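How to budget for your first café robot (without blowing the lot on the arm)

I've helped plan three of these now, and every time somebody opens with the price of the arm. Fair enough, it's the exciting bit! But park it for an afternoon and start with the jobs.

Step 1. Write down the small jobs
Sit in the café at opening time with a notebook and put down everything hands do at the tables: straightening price cards, wiping, moving cups, pushing cushions back. Hauwa Akande did this for our Trandon project and her list ran to 2 pages before the first coffee went out. Pick one job. I like price cards for a first go, as they're light and they don't spill.

Step 2. Look at the surfaces
Shiny tabletops are a pain. Polished marble throws the ceiling lights straight back at a camera, and slatted windows put stripes across everything (and the stripes move through the day, which I forgot the first time). Put £300 aside for matt mats, blinds or a better lens filter. Thin flat cards are also awkward to pick up, so ask the supplier whether the gripper can slide one along and turn it, and get them to show you on your own table.

Step 3. Split the money into pots
Mine are the arm, the gripper, the cameras, fitting, and spares. Spares always gets raided, so I keep it in a separate account. Szymon Malinowski at Lindqvist talked me into £500 for spare fingertips and cables on the last job and I grumbled, then spent the whole thing by October.

Step 4. Pay for demonstrations
If the robot learns from people doing the job, somebody has to be paid to do it over and over, at different tables and in different light. Put those hours in the budget as wages. Seats out of use during recording cost you too, so book the quiet end of the afternoon.

Step 5. Hire before you buy
Ask for a month's hire with the fee knocked off the purchase price. Get that in writing.

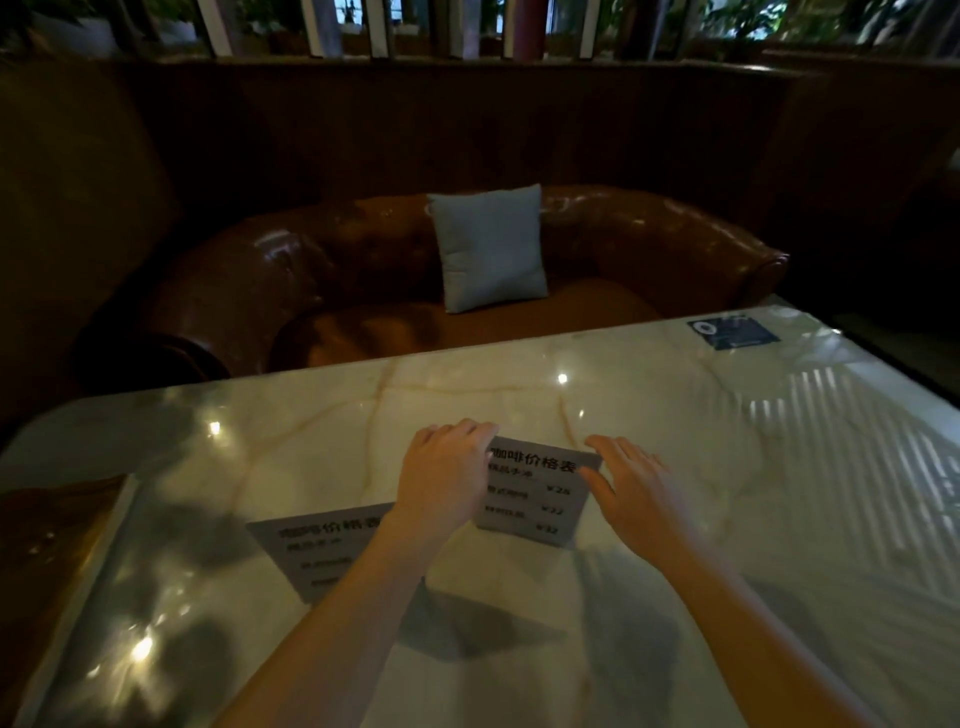 Should I buy the gripper from the same firm as the arm?
For a first robot I would, as you then have one number to ring when something stops working. Mixing makers can be cheaper, but ask who pays for the adapter plate and the set-up time before you sign.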